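4. Instalação do filtro de água sob a bancada

Esta seção aplica-se ao filtro Senau, referência 2134, com cartucho Huro 1551. Leia todos os passos antes de fechar o registro.

4.1 Preparação

1. Feche o registro de água fria do ponto de instalação.
2. Abra a torneira e deixe escoar a água restante na tubulação.
3. Retire as tampas de proteção das conexões do cabeçote.

Nota: as tampas devem ser guardadas para uso em caso de transporte.

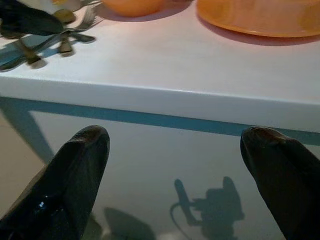

4. Marque a posição do suporte na parede interna do gabinete. Deixe 95 mm livres abaixo do copo para a troca do cartucho.
5. Fure com broca de 6 mm e fixe o suporte com os parafusos fornecidos.

CUIDADO: verifique o trajeto de tubos e fios antes de furar.

4.2 Conexão hidráulica

6. Corte a mangueira em ângulo reto, sem rebarbas.
7. Insira a mangueira na conexão de entrada até o batente, a 13 mm da borda.
8. Repita a operação na conexão de saída.
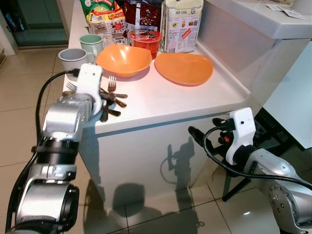 9. Puxe levemente cada mangueira para confirmar a trava. Se houver folga, solte o anel, corte a ponta e insira novamente.

CUIDADO: não use fita veda-rosca nas conexões de engate rápido. O excesso de material pode danificar o anel de vedação.

4.3 Primeira utilização

10. Abra o registro devagar, com a torneira aberta.
11. Deixe correr a água por cinco minutos e descarte-a.
12. Feche a torneira e inspecione as conexões. 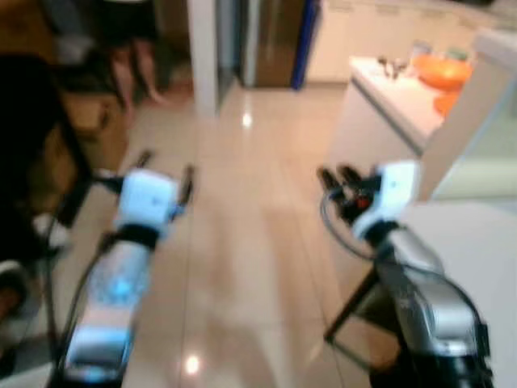

A água saiu turva no primeiro uso. É preciso trocar o cartucho?
O aspecto turvo costuma vir do ar retido no cartucho novo. Repita o passo 11 e, se a turbidez persistir, feche o registro e contate a assistência.

4.4 Registro da instalação

13. Anote a data na etiqueta do cabeçote.
14. Reinicie o indicador de troca, mantendo o botão pressionado por três segundos.

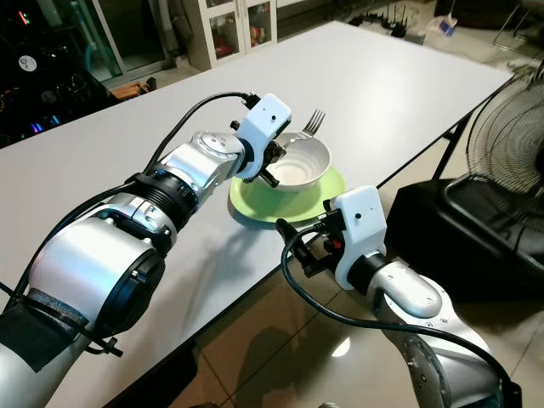
Mesa cinza-clara e tigela branca.

Revisão do texto: Evangelia Alexiou, 18 de novembro de 2020.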